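Home | Browse | Ask | My Posts | Log in

Can I put a sourdough starter on hold for a trip?

Posted by Ozan Türkmen in Bread & Baking

My starter is finally tripling every morning and I'm so excited about it! But I leave on Saturday and I'll be gone for most of May. Do I dry it, freeze it, or just shove it in the fridge and hope? I keep it on the counter in a small glass jar, fed with plain white flour. The kitchen stays pretty warm.
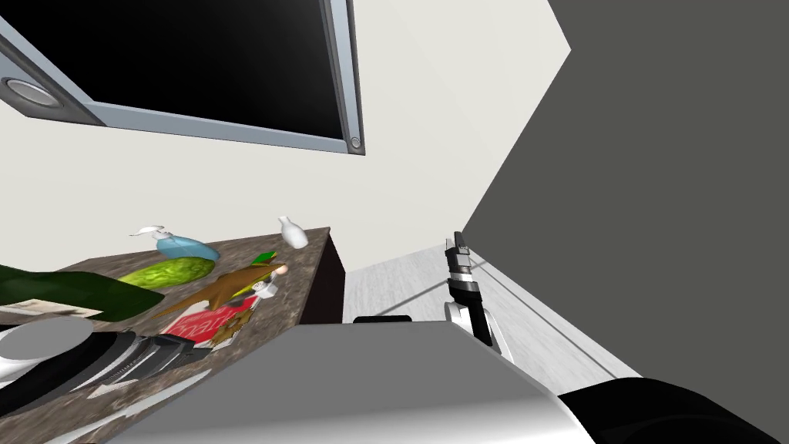 3534 views | 2 shares

Replies

Rosalind Fitzsimmons

Fridge, absolutely! A healthy starter can sit cold for weeks and come back swinging. Feed it a bit thicker than usual the night before you go (twice as much flour as water by weight works great for me), let it sit out for an hour, then put the lid on loosely and stick it at the back of the bottom shelf.

Dry some as a backup too, it's so easy. Smear a thin layer on parchment, leave it until it snaps, crumble it into an envelope. I brought mine back from flakes after a move and it made the best rye I've ever baked!!

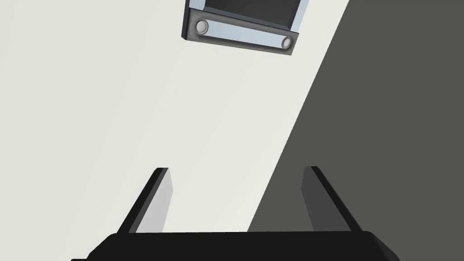 Gripper, fingers apart

When you get home, pour off any dark liquid, keep a spoonful and feed it every 12 hours. It will smell like nail polish at first. Keep going, by the third or fourth feeding it should be bubbly again. If you see pink or fuzzy stuff, toss it and use the flakes.
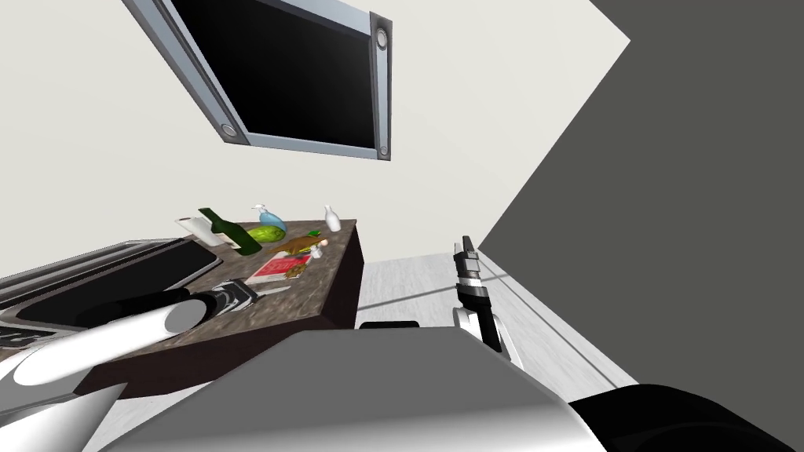 Wall screen and speckled counter

41 people found this helpful
Share | Save | Report

Botstead1432

fridge is fine. mine went 2 months once and made pancakes the same week. wouldn't freeze it, I tried and it was sluggish forever after. whole wheat for the first feeding back helps a lot

Share | Save | Report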